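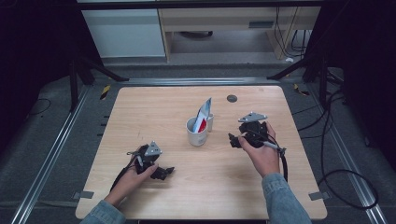
Home Shop Finishes Trade accounts Contact

Filed under: Interior wood finishes / Clear matte

Hasurel Arken Clear Matte Table Oil, 500 ml

Arken is a one-part oil and wax finish for indoor tables, desks and counters. It is made for pale wood, where an ordinary oil leaves a yellow or wet-looking tone. A small amount of white pigment in the mix offsets most of this color shift. The pigment is too thin to read as paint, but it settles on standing, so the can must be stirred from the bottom before use and again at the halfway point.

The finish soaks into the top layer of the wood and leaves very little film. Grain can still be felt by hand after two coats. Sheen is matte and does not rise much with a second coat, although areas that get constant rubbing, such as the front edge of a desk, will polish up over time.

Surface preparation

Sand bare wood to 150 grit, following the grain. Finer grits close the surface and reduce the amount of oil it can take. Vacuum, then wipe with a dry lint-free cloth. Old varnish must be removed completely. Old oil may stay in place if it is sound and free of polish, but the color should be checked on the underside first.

Veneered tops can be treated in the same way, with light hand sanding only. Arken does not bond to plastic laminate or melamine. If the makeup of a top is not known, look at a sawn edge or an unfinished cutout before ordering.
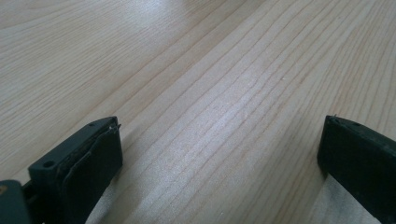
Application

Work in strips along the full length of the top. Spread a thin coat with a white nylon pad, wait ten minutes, then remove all excess with a clean cotton cloth. Oil left standing on the surface will stay tacky and dry in shiny patches – these have to be sanded out. Let the first coat dry for 6 hours before adding the second. End grain usually takes a third coat.

Cloths used with this product can heat up and catch fire on their own. Soak them in water and lay them flat outdoors to dry before disposal.

Data

Contents: 500 ml
Coverage: roughly 5 square meters, two coats, on sanded maple
Full cure: 7 days at room temperature
Color: clear, with white offset
Cleanup: mineral spirits
Storage: frost-free, lid tightly closed

Do not place rubber feet, desk mats or potted plants on the top until it has fully cured. Water should be wiped up during this time. Coasters are advised for hot cups in all cases.

Care and related items

Wash with Whitelaw Soap Flakes or another mild soap, well diluted. Ammonia cleaners dull the wax. Worn areas can be sanded lightly and oiled again without treating the whole top. The Cotalico pad holder fits the nylon pads sold for this finish – pads are sold separately.

Technical questions: Sachiko Hattori, finishes desk
Trade orders: Efua Acheampong
Product sheet revised 2/3/26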